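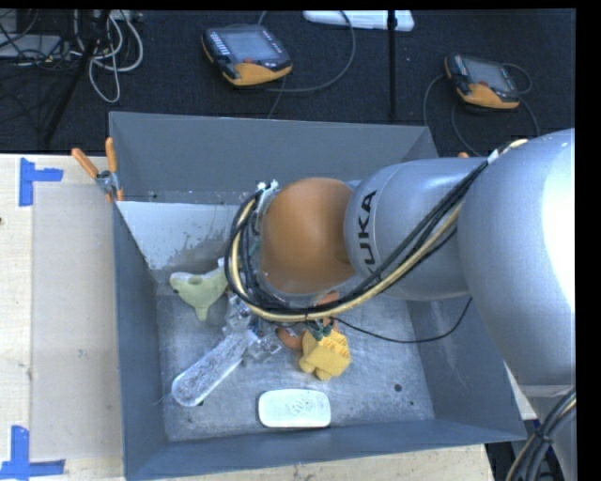
Travel > Days Out > Open Doors

Open day at Sarkex: bins, boxes and a very good pretzel
Monday, posted by the Days Out desk

I got to the Sarkex returns warehouse at 9:30 and the parking lot was already filling up, so if you're going next year, go early! The tour groups are capped at 18 people and ours was full (two strollers, one very patient dad).

They start you off in the sorting hall, where everything that gets sent back lands in bins before it's checked and put on a shelf. Our guide said there are roughly 300 bins in the building, and the deep gray ones are the favorites because the sides slope and you can reach small stuff without bending in half. I want one for my garage.

Then it's packing, my favorite part. You get to fold a Bondetti shipping box yourself against the clock – mine took 70 seconds and it had a definite lean to it. The kids at the next table were way faster and let me know it.

Lunch was from the Valentini truck out back. The pretzel was great, the coffee so-so, and the line moved fast. Skip the Nukton stand by the exit unless you really like brochures.

Free entry, free parking, bring flat shoes. I'd go again just to beat my box time.

Contact us | © Days Out | Back to top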